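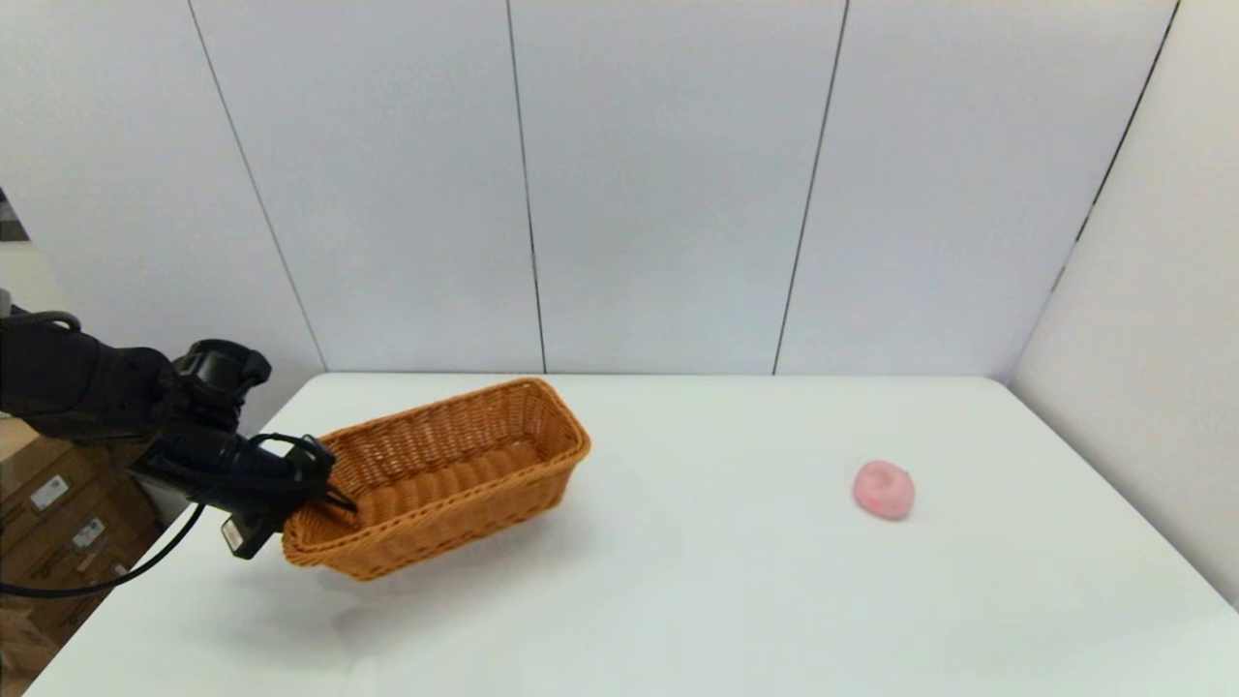
2 min read

Handout: choosing the grasp point
Notes by Ghazal Mazandarani, updated February 22, 2025

The planner in Skerkex returns a list of candidate grasps. A basket held by one short end will tilt, so please add the tilt to the collision model before you plan the next move.

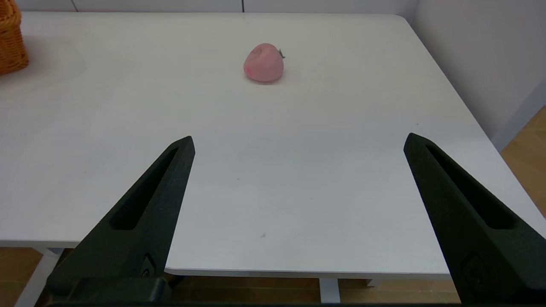 Pre-grasp pose is set in the wrist frame. Keep the fingers open until the target is centred between them. With the apple still far beyond the fingertips, as it is now, the approach needs two waypoints. Log both for Ylva Söderlund.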